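About the Stilla Robotics Club

Stilla is the student robotics club at Skoteretti Technical School. We work with two robot arms, a table and whatever objects the current task calls for. Students plan the tasks, teach the arms to do them, check the results and write up what they did. The club is open to students in all years and in all programs, including those that have nothing to do with engineering.

This page covers how the club works, what members do in a term, and how to join.

How the club started

Stilla grew out of an evening class in basic automation taught by Babatunde Nnaji. The class covered sensors, motors and simple control programs, and it ended each year with a small demonstration. Several students wanted to keep going after the class was over, so Mr. Nnaji asked the school for a room and a regular time. The first members worked with one small desktop arm that could lift a pencil and not much else.

The school later bought the two arms we use now. They took a long time to set up. The mounting plates had to be drilled, the aluminum framing was redesigned twice, and the first round of cabling was pulled out and done again by students who had not been involved the first time. Much of our safety sheet was written during that period.

The evening class is still offered. Taking it is a good way to get ready for the club, but it is not required.

What we work on

Most of our work is pick and place. A member chooses an object and a place where it should go, and then works out how to get an arm to move it there in the same way many times. It sounds like a small problem. Members usually find that it fills a term.

The arms stand side by side at the far edge of the table, and each one has a two-fingered gripper. Some tasks use only one arm. Others need both, for example passing an object from one gripper to the other. We cover the table with brown paper so that the background stays the same from one session to the next, and we replace the paper when it gets worn or marked up.

The toy car task is the one new members begin with. The car is a good first object. It is small enough for the gripper, it has an obvious front and back, and it can be placed at any angle. The bin adds a second difficulty, as the gripper has to stay clear of the walls.
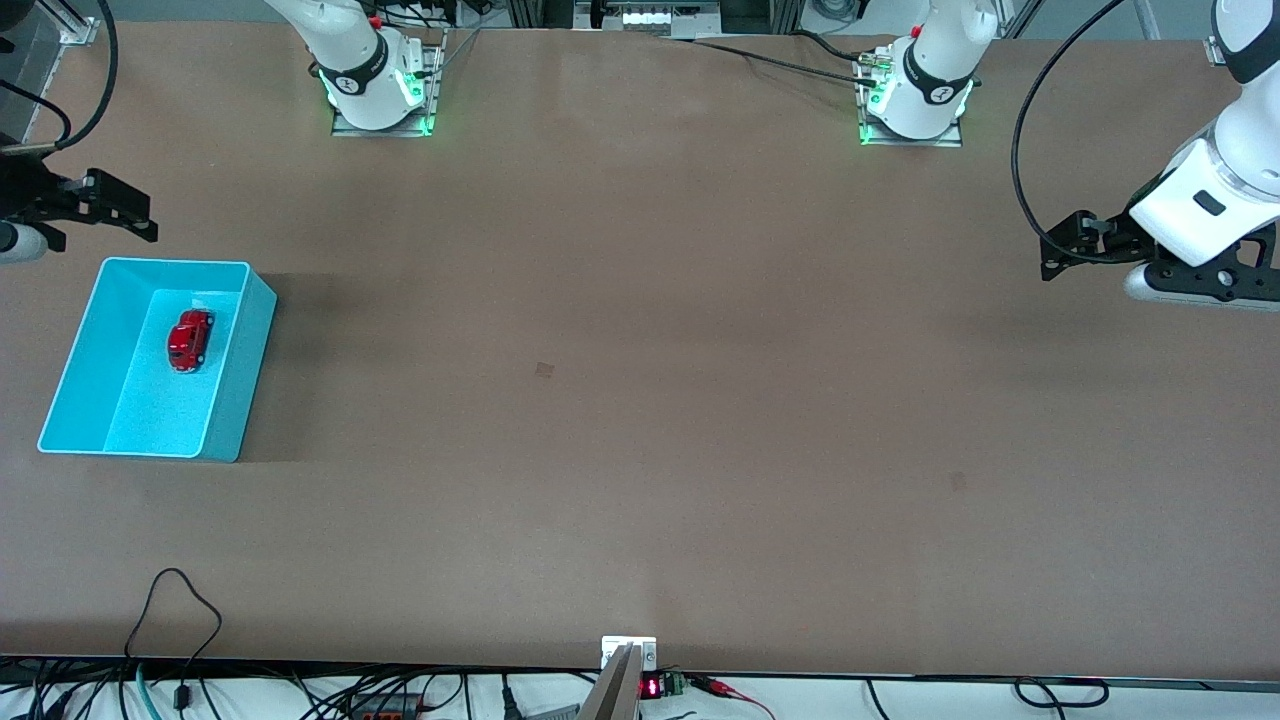 How a session runs

Sessions last most of an afternoon. We begin by reading the notes from the last one, which are kept in a binder and also typed up on the club drive. The notes say what was tried, which settings were used and what went wrong. A member who was absent should be able to read them and pick up the work.

Next we go through the checks. The emergency stop is tested first. Cables are looked over from end to end, and anything that could catch on a moving arm is tied back. The table is cleared of tools and drinks. Both arms are then moved slowly through their full range before anyone starts a program.

Members work in pairs. One person runs the arm and the other watches it with a hand near the stop button. The pair trades places partway through. The person watching does not use a phone or a laptop and does not keep the notes; a third member does that when there is one available.

At the end the arms are parked, the power is switched off and the notes are finished before anyone leaves. Unfinished notes have been our most common problem over the years, and the coach will hold the group back until they are done.

How we teach the arms

We use two methods. In the first, a student writes the movement as a program, giving positions and speeds for each step. This is the method taught in the evening class, and it works well when the object is always in the same place.

In the second, a student guides the arm through the task by remote control while the system records the movement along with the camera images. The recordings are then used to train a model that moves the arm by itself. For the term project, a pair normally makes 368 recordings. That figure goes back to the first pair who finished a project this way. It was the size of their full set, and later pairs kept it so that results could be compared.

Recording takes patience. The object has to start in a different position each time, and the movements have to be smooth. A recording in which the student hesitates or bumps something is marked and left out. Yaowalak Thaweesak, who coaches this part of the work, asks each pair to review its own recordings before training anything.

Small and flat items

After the car, members move on to items that are harder to see or to grip. Flat pieces are the hardest. A thin item gives the fingers very little to close on, and if its color is close to that of the table, the camera may hardly separate the two. Members learn to look at the wrist camera view at the same time as the overhead view, and to ask whether they themselves could find the item from those pictures alone. 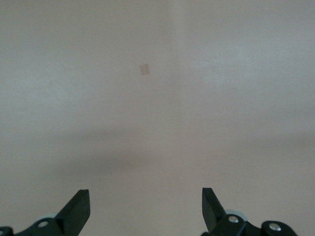

Lighting matters more for this kind of work than most new members expect. A soft shadow across the table can be darker than the item itself. We keep the blinds closed during recording and use the same lamps every time. We also write the lamp positions in the notes, and a pair that changes them has to start a new set.

For flat items the approach height is the main thing to get right. If the fingers stop too high, they close on nothing. If they go too low, they press into the table, and the arm stops with a force error. Pairs begin with a slow approach and lower it in steps of 2 millimeters, writing down each result. Bunnag, the control program written by former members, keeps a log of every stop, and the log is attached to the project report.

The November meet

Each November the club takes part in the Erken Meet, a one-day event for school and college teams in our region. Teams get a list of tasks in the morning and show their results in the afternoon. Each task is attempted five times in front of a judge, and a team is also scored on its notes and on how clearly it explains what it did.

We don't move our own arms for the meet. The organizers provide the equipment, and teams bring their programs and their written material. Our team is chosen from members who have finished a term project. Members who are not on the team are welcome to come along and watch, and most do.

Stilla has placed in the top half in most years and has won the notes award twice. Our weakest area has been the two-arm tasks, and we have set aside more practice time for those this year.

People

Babatunde Nnaji is the faculty lead. He teaches automation and electrical basics at the school and is responsible for the lab and its equipment.

Yaowalak Thaweesak coaches recording and model training. She was a student member for three years and came back to the school as a lab instructor.

Jintana Ratanaporn is the student president. She plans the schedule, assigns the pairs and is the person to write to with general questions.

Buppha Sukprasert is in charge of safety training. New members must complete her two-session course before they run an arm.

Wanpen Chaimongkol edits the project reports and looks after the club library, where all past reports can be read.

Joining the club

The club has room for 18 members. The limit comes from the number of pairs that can use the lab in a week, and we do not go over it. When the club is full we keep a waiting list, and places often open up at the start of the second term.

No programming experience is needed. We ask new members to come to every session in their first month, to finish the safety course and to keep notes that other people can read. After that, members are expected at one session a week and should let their partner know ahead of time if they can't come.

There is no membership fee. Safety glasses are provided. Long hair has to be tied back, and loose sleeves, scarves and lanyards are not allowed near the table.

The open afternoon for new students is on September 12, 2026, in the automation lab on the ground floor. Visitors can meet current members, see the arms run and put their names down for the safety course. Families are welcome.

Visits and shared work

Teachers from other schools may visit by arrangement. We can show the lab setup, share our safety sheet and checklists, and go over past project reports. Groups should be small, as there isn't much standing room behind the safety line.

We also accept suggestions for tasks. If you have an object that you think would make a good project, bring it to the lab or send a short note with its size and weight. It should be no heavier than a full coffee mug and should have no sharp edges.

Contact

Write to Jintana Ratanaporn in care of the student activities office, or leave a message at the lab during session hours. Questions about equipment and visits go to Babatunde Nnaji. We read messages during term time, and replies may be slow over the summer break.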